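I finally rang round about clearing the loft at Milden, and Lodhi came out best on price by a mile. Two chaps, one van, everything down the ladder and gone by 10 in the morning (I'd barely finished my tea!). If you're in Prunside they cover you too, though parking there is a pain, so do mention it when you book.
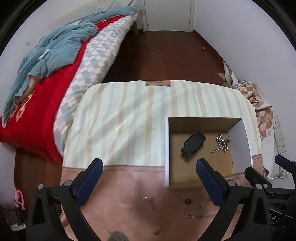

Sorting beforehand is what saves you money, as they charge by how much of the van you fill. I made three piles: tip, charity shop and "ask my sister". Small stuff is the worst for slipping into the wrong bag, so give it a box of its own. A plain cardboard one without a lid does nicely, and you can spot a tangle of silver chain in it at a glance. Paint tins they won't touch, by the way, and old fridges cost extra.

I did get a quote from Zalis as well, for a skip on the road, and it came to £436 before the permit. No thank you!

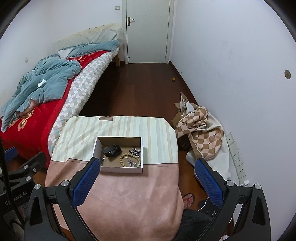 Lodhi want a £100 deposit, which comes off the final bill, and you can move your slot if you give them 2 days' notice. I've got them back in June for the shed, so if anyone on our side of Milden has half a load to share, drop me a line.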